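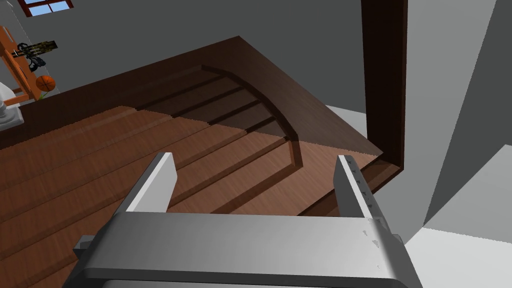

The wooden staircase, looking down.

Notes on Keeping a House Ledger

Posted 30th May

It has been the practice of this household to maintain a written ledger of all repairs, purchases and small works since the property on Gunder Lane was acquired. Readers of this blog have asked how the ledger is organized, and the present entry is intended to answer them.

The ledger is kept by hand in a bound book of 316 pages. A spreadsheet was tried during the first winter and was abandoned when the computer that held it failed. The book is stored in the kitchen drawer with the stamps. Each line records the date, the room, the work done and the sum paid. Receipts are placed in envelopes marked by season and are kept until the following September, when those below 20 dollars are discarded.

The first volume is now full. It holds 1,377 entries, a good number of which concern the same gutter.

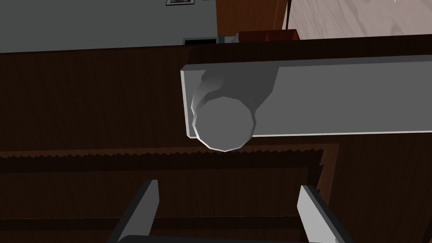 Dark brown cabinet front with its grey handle bar.

Purchases are entered on the day of payment and never on the day of delivery. This rule was adopted after a dispute with Closow, the firm that supplied our storm windows, over which of two invoices had been settled. The ledger showed the payment clearly, and the firm withdrew its second request within the week. A copy of that page is still folded inside the back cover.

Estimates are entered in pencil. When the work is approved, the figure is written over in ink, and any difference is noted in the margin. The Zarkano boiler was quoted twice, and the margin on that page is crowded. 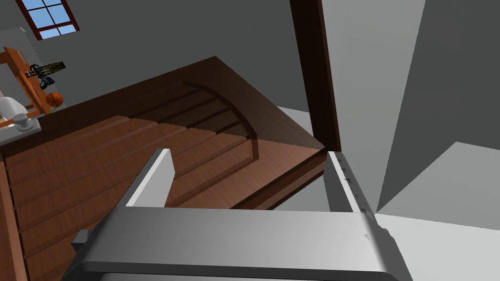 On Recurring Work

Certain tasks return each year and are given a page of their own at the back of the book. These include the chimney, the furnace filter, the well test and the painting of the porch rail. The last has been postponed two years in a row - a fact the ledger records without mercy.

A reserve of 100 dollars each month is set aside for such work. Where the reserve is not spent, it is carried forward and the balance is written at the head of the next page.
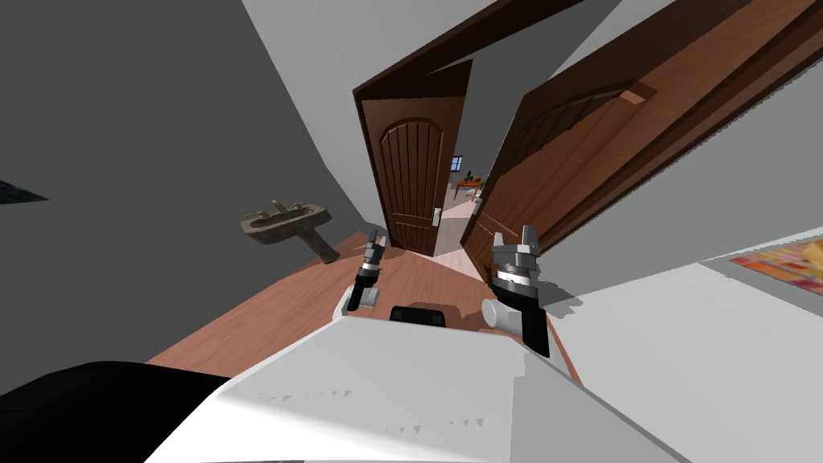 The small washroom, which opens onto the hallway.

The second volume was ordered from Sheikh Stationers and has wider columns, as the old ones left little room for remarks. It also has a ribbon. The index will continue to be arranged by room, although a separate list by tradesman is under consideration - suggestions on this point may be left in the comments.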